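Speaker notes — "What does a simulated success rate tell you?"
Reading group, Thursday slot, 15 minutes plus questions

Slide 1. Title
Say who I am, then get going. Thank Marcela Urban for running the second set of seeds. Any mistakes in the plots are mine.

Slide 2. The claim
The Argate paper says a policy trained only in simulation can be ranked against other policies in simulation, and that the ranking holds on a real arm. Read the sentence out loud, slowly. Note the word "ranking." They don't claim the success rates match. Half the people citing it seem to think they do.
Ask the room: who has used this paper to skip a hardware run? Wait for hands.

Slide 3. How they tested it
2000 simulated episodes per policy, 60 real ones. Five policies. That's a rank correlation computed on five points. Pause here.
Two of the five are the same network at different checkpoints, and one of those is so early that it hardly moves. Take that one out and you're ranking four.

Slide 4. What we did
Reran their evaluation code with our own kitchen layouts, built in Zusta. Kept their object set and their camera randomization. Changed counter finish, wall color, lighting, and how far apart the objects sit. 516 layouts passed the collision check. We kept every one of them, including the ugly ones.
If someone asks why no hardware: we don't have results I'd stand behind yet. Maybe by May.

Slide 5. Main result
With their layouts we get their ordering back. Good, say so plainly, the code runs and the authors were helpful over email.
With ours, the top two policies swap. The gap between them is smaller than the spread between seeds, so I wouldn't bet on either one. The Mikuš baseline stays in last place throughout.
Don't oversell this slide. A swap at the top is a weak result on its own. My complaint is that the paper prints one number and no error bar.

Slide 6. Where the swap comes from
Mostly spacing. When objects are spread along the counter, the policy that looked best starts reaching for the nearest thing, whatever the instruction says. In the original layouts the target is often the nearest thing, so you'd never catch it.
Camera pose matters too — a random viewpoint can leave an object half out of view, and the scoring code still counts it as visible. I want people to look at this for a moment before I explain the check.
Go to the last slide now, then come back.

Slide 7. What I'd ask for
Report the spread over seeds. Publish the layouts, all of them. Drop the early checkpoint or say why it's in there. Jaslow did the first two last year and it cost them a page of appendix.

Slide 8. What I'm not saying
I use simulation every day and plan to keep using it. I'd like to see the ranking claim tested with more policies before we lean on it for hiring robot time. If it survives that, fine, I'll come back and give a shorter talk.

Last slide. Leave up during questions
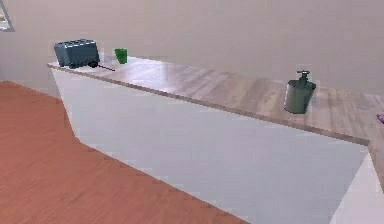 Likely question: did we tune our layouts to break their policy? No. The generator settings were fixed before we ran anything, and the config file has the commit history to show it. The fairer criticism is that wide spacing is common in our set and may be rare in a real kitchen. I don't have a good answer to that one.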